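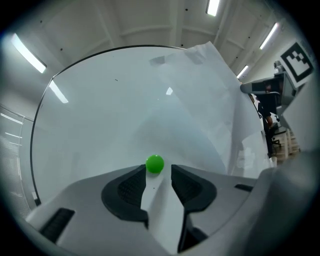
Workshop Tips: Good Practice for Hand-Held Grippers
Kiltville Shared Workshop – Revised June 2024

The following guidance applies to all members who use hand-held grippers on the premises. It supplements the general shop rules and does not replace them.

Before starting work

Check both finger pads for tears, grit and glue. A pad with a split surface must be taken out of use and reported to Anitha Thevar at the front desk. Open and close the fingers fully several times with nothing between them. If the movement catches, stop and label the tool.

Wipe the lens with a dry microfiber cloth. Paper towels scratch the coating and are not permitted for this purpose.

Secure long hair, drawstrings and lanyards. Rings should be removed.

Choosing practice objects

New users should begin with small, light items that will do no harm if dropped. Glass, filled containers and anything with an exposed blade may be handled only after the introductory session. Objects must be returned to their bin at the end of each booking, including those that have rolled under the benches.

Working near a robot arm

Members using a hand-held tool must remain outside the reach of any powered arm. The boundary is the yellow floor tape, and it applies whether or not the arm is moving. Only persons named on the arm's permit may cross it – at present Armindo Macedo and Albertina Abreu.

Square black-and-white markers on walls and equipment are used for positioning. They must not be moved, covered, written on or cleaned with solvent. A marker that has come loose should be left where it is and reported.

Loose sheets of paper, bags and cables are to be kept off the floor along the walking route. Rolling chairs are pushed back under a desk when not in use.

Cleaning and storage

Clean plastic housings with a damp cloth and mild dish soap. Do not spray liquid directly onto the tool. Store grippers with the fingers open and the pads clear of the shelf – pads left pressed together overnight lose their shape.

Batteries are charged in the metal cabinet only. No more than 4 may be on charge at one time. Bookings are limited to 12 hours per member per month.

Questions about this page may be addressed to Attila Kozma, extension 156.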